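Visita al laboratorio de manipulación de Treldale: enseñar a un brazo a preparar material sanitario

Noviembre de 2021

La jornada de puertas abiertas de Treldale ocupó dos plantas, pero el grupo técnico pasó casi toda la visita en la celda de demostración. Hiếu Văn, responsable de la captura de datos, expuso el procedimiento y después cedió los mandos a los asistentes. El objetivo del proyecto, llamado Clovska, es que el brazo tome artículos sanitarios de pequeño tamaño y los reparta en cubetas a partir de ejemplos ejecutados por personas, sin programar trayectorias. 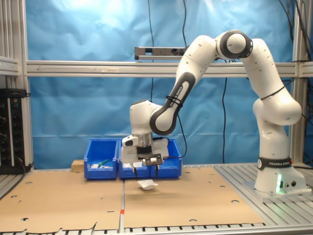 Tiempo de lectura: 2 minutos

El brazo es un Franka Emika montado sobre una mesa de perfil de aluminio. El tablero se cubre con planchas de cartón troquelado. Según Văn, el cartón tolera los contactos de la pinza cuando el operador baja demasiado y se sustituye sin coste apreciable. Las cubetas son azules, de plástico, y van en fila.

Se emplean dos modos de demostración. En el guiado manual, el operador sujeta el brazo por la muñeca y lo conduce hasta el objeto; el controlador compensa la gravedad y registra posiciones articulares y apertura de la pinza. En el modo remoto, el operador trabaja desde un puesto contiguo con un mando de seis ejes fabricado por De Luca. El segundo modo es más lento de aprender, pero mantiene las manos fuera del campo de las cámaras, y es el que se usa para el conjunto definitivo.

El archivo contenía el día de la visita 3.718 demostraciones aceptadas. Otras 131 estaban pendientes de revisión, en su mayoría por cierres de pinza prematuros. Cada episodio lleva una etiqueta de artículo, otra de cubeta de destino y el código del operador. Los episodios en los que el objeto cae se conservan aparte. 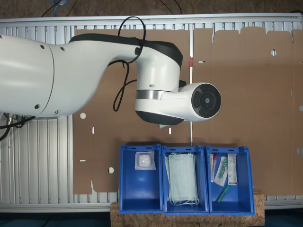

Los artículos blandos concentran las dificultades. Una mascarilla cede al contacto y sus gomas se enganchan con las de la siguiente; una jeringa en su envoltorio resbala si se toma por el borde del plástico. Văn recomienda a los operadores nuevos que detengan el descenso un instante antes de cerrar y que no corrijan la orientación con la pinza ya en contacto, pues el modelo reproduce también esas dudas.

En el turno de prácticas me correspondieron 9 intentos por control remoto. La traslación resulta intuitiva. El giro de la muñeca, en cambio, exige pensar en el sistema de referencia de la herramienta, y tardé varios intentos en dejar de invertirlo. El retardo no se percibe a velocidad baja. Con el guiado manual el agarre fue más directo, aunque las trayectorias grabadas mostraban un temblor que el programa de filtrado, desarrollado por Nestavora, atenúa antes del entrenamiento.

Quedó sin respuesta precisa la pregunta sobre la transferencia a otra mesa con distinta iluminación. El equipo prevé ensayarlo en febrero, con las mismas cubetas y otro fondo.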